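Jukasthorpe Heavy Duty Door Mat by Billden
Coir and rubber, for porches, back doors and boot rooms
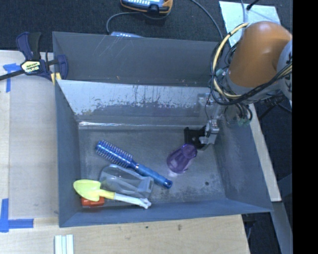
How often should a coir mat be cleaned?
Once a week is plenty for most homes, and a good shake over the back step will do it. In December, when everybody comes in with half the garden on their boots, you may want to do it every couple of days. Leave mud to dry first, then brush it out with something stiff.

We have been selling the Jukasthorpe for a good many winters now and it is still the mat we have by our own shop door, so do forgive us if we go on a bit! The top is natural coconut coir, cut thick and fairly bristly, and the backing is solid rubber with a ribbed underside that keeps it from sliding about on tiles or stone. It is a heavy thing for its size (3 kg in the standard width) and once it is down it stays down, even with a large dog coming through at speed.

A new mat will shed. You'll find little brown fibres around it for the first few weeks, and then it settles. Run the vacuum over it if they bother you, but please don't put it in the washing machine or leave it soaking in a bucket.

Sizes
Standard: 100 cm wide, suits a single front door
Hall runner: 300 cm long, made to order
Both come in natural, moss or charcoal edging

The runner can be trimmed at home with a sharp knife, cutting from the rubber side against a straight edge. Do measure twice, and check that your door will clear the pile, as it stands taller than the thin printed mats most people are used to. If you are fitting it into a mat well, the Raudsepp brass frame makes a lovely neat job of it and we keep those in stock too.

Delivery
Standard mats go out flat and runners go out rolled. A rolled one will want a day or so on a warm floor, with a few books on the corners, before it lies properly.

Vosano Home & Porch
Page last updated 25/05/2019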